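Zelenák Board Games - Customer Support
Ticket 2171
Subject: Xiangqi sheet will not lie flat, pieces drift off the points
Status: Closed
Product: Numetti travel xiangqi set, plastic sheet board, wooden pieces
Opened by: Radomír Skála
Opened: March 14, 2019

Message from customer

I bought the Numetti set from your Flukgate shop. The pieces are fine. The problem is the board, the thin plastic sheet with the red grid. It came folded in the box and the creases will not go away. I have had it open on the table overnight with a dictionary at each corner and it still lifts in the middle. Pieces set near a crease slide off their points, and after a few moves it is hard to say which file a chariot is on.

I also have trouble telling some of the pieces apart when they are lying down. I am fairly new to the game and learned it on a set with pictures.

Is the sheet faulty, or is this how they all are?

Reply from support

Thank you for writing. The sheet in this set is thin plastic and always ships folded, so some wrinkling is normal. A sheet that is torn, misprinted or cut crooked would be replaced. Please check the following and write back:

1. Does the grid meet the edges of the sheet squarely on all four sides?
2. Are both palaces printed with their diagonal lines?
3. What is under the sheet when you play?
4. Have you used heat on it? Please do not use an iron. The red ink transfers.

Message from customer

1. Yes.
2. Yes.
3. A tablecloth. White, with a pattern, over an ordinary dining table.
4. No heat. My wife suggested the iron and I said I would ask first.

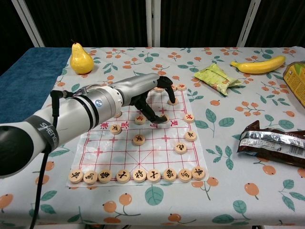 I tried it on the bare table as well. The creases were still there but the pieces stayed put better. On the cloth the sheet seems to follow every fold underneath it. I would like to keep the cloth on though, the table marks easily.

For the second question, the piece I get wrong most is the horse. I read it as the elephant if it is turned the wrong way around, and then I move it the wrong way and have to take it back.

Reply from support

The print is correct from what you say, so we would not class this as a fault. Steps to try, in this order:

- Roll the sheet with the printed side out around a cardboard tube. Put a loose rubber band at each end and leave it for 20 hours.
- Unroll it on the bare table and smooth it with your palm from the river outward.
- If you want the cloth, pull it tight first and clip it under the table edge. Then put a piece of stiff card between the cloth and the sheet. The back of a large wall calendar is a good size.
- Do not fold the sheet again. Keep it on the tube.

About the pieces: a row of them stood on edge with the carved faces toward you is a good way to practice reading them. Start with the back rank, 車 (chariot), 馬 (horse), 象 (elephant), and say each one as you set it. The horse has the four short strokes at the bottom. Most people have it after a few evenings.

Message from customer

Rolled it as you said. I forgot about it and it was on the tube for two days - no harm done. Most of the creases are softer. The one across the river is still there but it does not move the pieces any more. With the card underneath, the cloth can stay.

Standing the pieces up helps. I now set out the whole back rank that way before a game and then lay them down one at a time.

One more thing. Do you sell a stiffer board that fits the same pieces?

Reply from support

Yes. The Trorno folding board takes the same pieces. The Flukgate shop is out of it and expects more in May. We have put your name on the list there, with no obligation to buy.

Internal note

No replacement sent. Suggest adding the tube instructions to the box leaflet, 11 tickets on the same thing so far. Leaflet reprint is 2000 copies, text needed before the next order goes in.

Closed by support. Customer can reopen by replying to this ticket.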